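Ikau Household Robotics Challenge

The Ikau Household Robotics Challenge, commonly called the Ikau Challenge, is an annual student competition in which teams program a robot arm to carry out domestic tasks. It is open to secondary school and first-year college students and is run almost entirely in simulation. The competition takes its name from the Ikau Centre, the community learning centre where it was founded and where the final is still held each October.

History

The competition grew out of an after-school programming club led by Yakubu Lawal, a mathematics teacher. Club members had been building wheeled robots from kits, but the cost of parts limited the number of students who could take part. Lawal moved the club's work to a simulated kitchen so that every member could work on the same problem from an ordinary school computer.

The first contest was an internal one, with five teams drawn from the club and a neighbouring school. Régis Lefèvre, a college instructor in mechanical engineering, joined as technical director the following year and wrote the first complete rule book. Under Lefèvre the event was opened to outside entrants and the college division was added. The number of registered teams has since reached 77.

Format

Each team consists of up to five students and one adult supervisor. The supervisor may advise on planning and safety but may not write code. Teams receive the simulation package, named Stikex, at the beginning of the school year, together with a set of practice kitchens. The kitchens used for judging are not released until the final.

The season has two stages. In the qualifying stage, teams submit their programs online and each program is run in the same group of test kitchens. The highest-placed teams in each division are invited to the final, where programs are run before the judges and students answer questions about their design. A written engineering log is required at both stages – a team that does not submit one may compete but cannot receive an award.

Simulation environment

Stikex presents a furnished room containing a robot arm with a two-fingered gripper. Cabinet colours, door finishes, wall coverings and the placement of furniture vary from one kitchen to the next, as do the direction and strength of the light. Programs that depend on a particular colour or a fixed position tend to perform poorly in unfamiliar rooms.

The practice library contains 3,173 room layouts. Most were generated automatically from a smaller set of furniture models, and a number were contributed by former competitors. Teams may use any of them for testing or for training a learned controller.

Tasks

Tasks are grouped by difficulty. Introductory tasks involve moving a single object from one surface to another. Intermediate tasks require the robot to operate part of the room, such as a drawer, tap or cabinet door. Advanced tasks combine several actions in a set order.

The cabinet task is the best known of the intermediate group. The robot must approach a closed cabinet, grasp the vertical bar handle on the door named in the instructions, and swing the door open without striking the adjoining one. In kitchens where neighbouring doors differ in finish, the instructions may identify the door by colour. 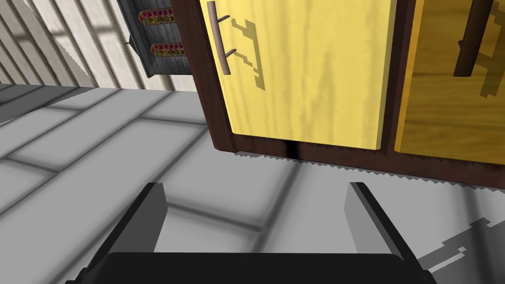 Scoring

Each run is limited to 30 seconds of simulated time. Points are given for reaching the handle, for a secure grasp and for the final angle of the door. Deductions apply for collisions with furniture or walls. Ties are decided by the engineering log.

Awards

The winning team in the secondary division receives the Fotden Shield, and the college division is awarded the Nwosu Cup. A separate prize is given for the best engineering log, and may go to any team that completed the qualifying stage.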